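Blue music stand keeps sinking, fix or replace?
Posted Mar 18, 2022 by Heather Munro

I have a light blue folding music stand, a Baltden, bought in September for my daughter's lessons. The desk slides down the pole under a heavy book. Loose sheets are fine. With the 308 page method book on it, it drops a couple of inches before she gets through a piece. I tighten it as far as my hand will go. Has anyone fixed one of these?
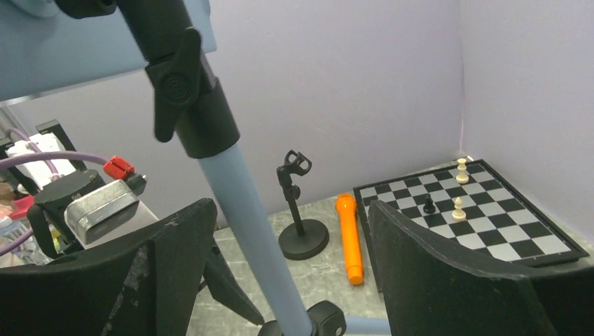

The collar is what I'd blame, and I've had it apart twice. It is black plastic and so is the wing knob on the side, so I don't want to put pliers on it. I tried a strip of paper inside and it held for three days.

dorinpascu
Paper gets chewed up. Cut a strip from an old bike tube, one layer, and put it between the collar and the pole. Wipe the pole with rubbing alcohol first. Mine has held since I did that.

TeodorB
I'd skip the rubber. It creeps under load and you end up tightening more every week until the plastic splits. Buy a metal collar. Measure the tube before you order, the sizes are close and they don't take returns.
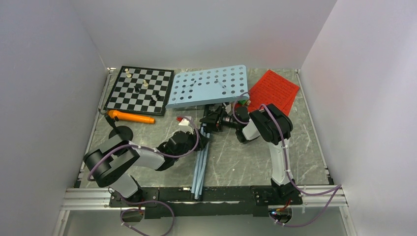
dorinpascu
Mine hasn't crept. A metal collar on thin tube will dent it if you crank down, and then nothing slides at all. I did that to a Nikstead.

TeodorB
Then don't crank it. Two fingers is enough with metal.

Bianca T
Before you buy anything, check which joint is slipping. There can be a second one lower down where the legs meet, and if that lets go the whole top sinks and it looks the same. Put a bit of tape on the pole above each clamp, load the book, and see which gap closes.
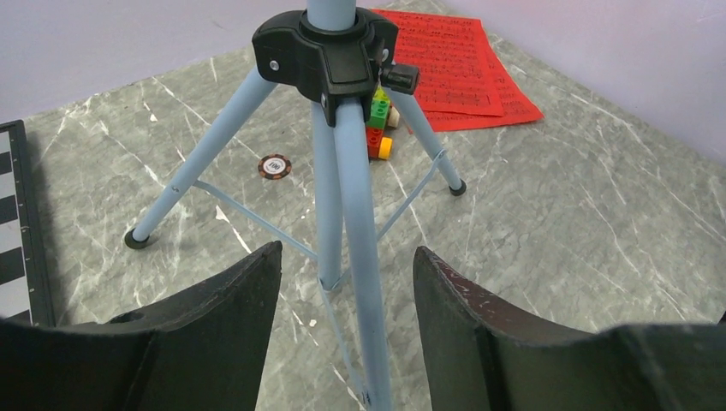
Also spread the legs all the way before you tighten anything. If they're half open the stand rocks, and every rock works the knob a little looser.

Heather Munro
Did the tape test with the big book. The upper one moved and the lower one stayed put. I have an old tube in the garage so I'll try that first, and order the metal collar if it slips again.

TeodorB
Fine, but measure the tube while you have it apart.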